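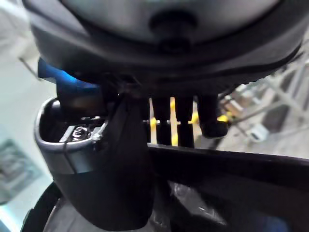 Home | News | Interviews | Contact

The right hand quit at the worst point, Araceli Lorente says. "It closed on a cover and wouldn't let go."

The fault came on cycle 236 of a sorting trial she runs for Zeller.

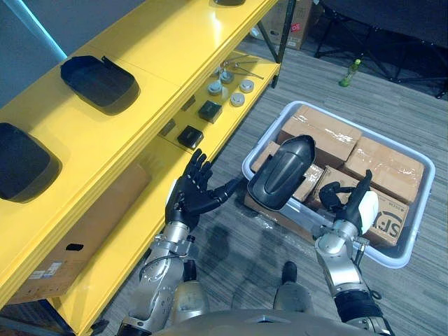
CALTOW, October – Lorente traced it to a worn cable at the wrist. The controller lost the finger signal and held its last command. "That's what it was told to do. We'd never asked if it was the right thing."

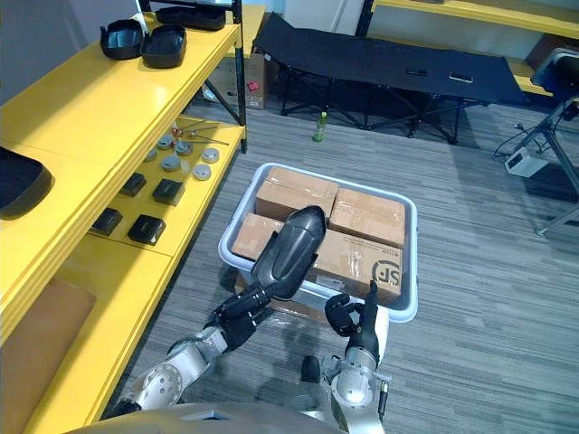 Two-arm trial, shelf and bin.

Her colleague Teodoro Tejada had reached for the part by then. He wasn't hurt.

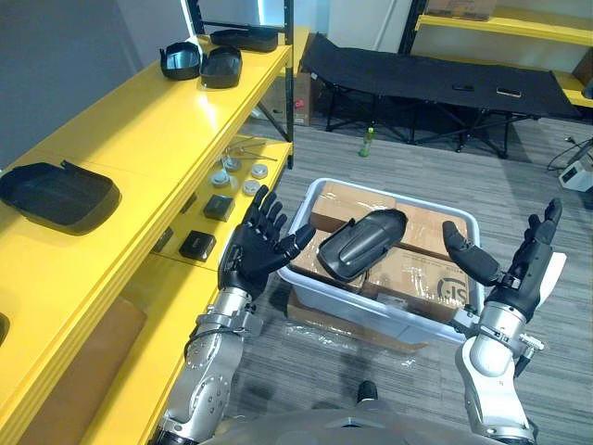 The rule now is power off before anyone steps in – no exceptions. Cables get checked every 100 cycles. "It's slower," Tejada says. "I can live with slower."

Contact us | © Pisham | Back to top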